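**Research notes, 2/25/24**
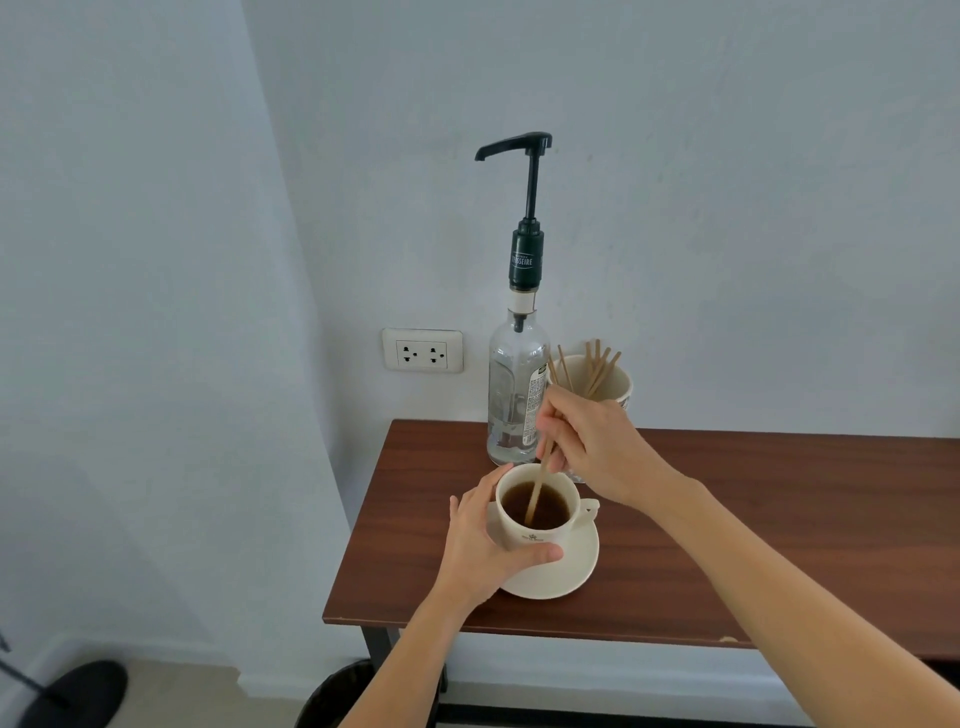 *Stirring coffee with a wooden stirrer, one hand steadying the cup.*

The manipulation group at Nanport has completed the first phase of its study on learning two-handed tasks from human demonstration. The work, led by Larysa Ostapchuk, asks whether a robot can learn the role of the supporting hand as well as that of the working hand.

Most earlier methods used by the group treated the supporting hand as a fixed clamp. The new method, named Perkard, predicts the motion of both hands together and adjusts the grip of one when the other applies force. It was trained on 200 first-person recordings of everyday kitchen and break-room tasks, including stirring, pouring and opening jars.

In tests on 40 stirring trials, the earlier method tipped or shifted the cup in 11 cases. Perkard did so in four. Results for pouring were less clear – the two methods performed at nearly the same level, and the group does not yet claim an improvement there. Opening jars remains difficult for both.

"The steadying hand makes many small corrections that people do not notice in themselves," said Dr. Ostapchuk. "Our model captures some of them, mainly when the object is light."

A second phase will begin in March at the Ostow laboratory under Montserrat Arellano. It will add tasks in which the hands exchange roles partway through. A technical report is available to members on request from the Nanport office.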